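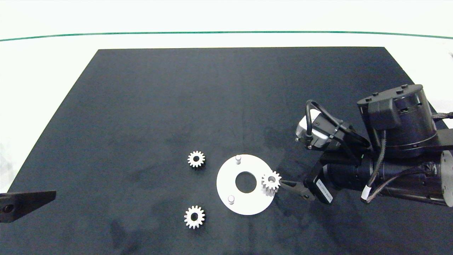 How far ahead should an unsigned act start asking venues for a slot?

Three months for a weekend, six weeks for a weeknight, and a good deal longer if the room is one you have heard of.

How to Book Your First Run of Out-of-Town Shows

You have played every room in your own city that will have you, and your friends have begun to develop evening plans. Time to go bother strangers. A first run should be short: five shows, all within a day's drive of home, in rooms smaller than you think you deserve.

Step 1. Draw the loop before you write to anyone

Get out a map and find towns no more than 212 miles apart. Bands routinely skip this and end up driving past the same gas station four times in one week. Put the town where you know the most people in the middle of the run, when morale is lowest and somebody's couch will look like a resort.

Step 2. Find rooms that fit you

Look at where acts of your size have played in the last year. If a venue holds 323 and you draw 20, you will be singing to a bar rail and a soda gun. Back rooms, record shops and small theaters with a slow Tuesday problem are your people. Read the booking page all the way down. Half of them tell you exactly what to send, and doing so puts you ahead of most of the inbox.

Step 3. Write a short email

Put the date and your act's name in the subject line. Then:

Who you are and what you sound like, in one sentence. "Genre-defying" is not a sound.
The date you want, plus one backup.
One link to a live video and one to your best song. No attachments.
How many people you expect, told truthfully.
Which local act you would like to share the bill with.

When we were filling our first loop, the Griltbridge Tavern answered a four-line email in an hour. The long one, with the paragraph about our artistic journey, is presumably still being read.

Step 4. Offer the local act the good slot

Ask a local band to play and let them go second of three. They bring the crowd, you get to stand in front of it. Return the favor when they come your way, including the couch.

Step 5. Get the deal in writing

An email will do. You want load-in time, set length, who runs sound, and how the door is split. Ask what comes off the top before the split. At one stop on the Uvura run we were promised 70 percent of the door and learned at midnight that the door had expenses. We went home with $7 and a drink ticket.

Step 6. Follow up once

Wait a week, then reply to your own email with two friendly lines. If that gets silence, move on to the next room. Silence is how venues say no, and arguing with it has a poor success rate.

Step 7. Advance the show

A few days out, confirm everything again and send your stage plot and input list. Mention anything odd, like the accordion. Sound people can forgive an accordion they knew was coming.

What to pack that you will otherwise forget

Spare strings, a power strip, gaffer tape, small bills for the merch box, a marker, and a printed copy of every address. Phones die in the parking lot of the venue, never at home next to the charger.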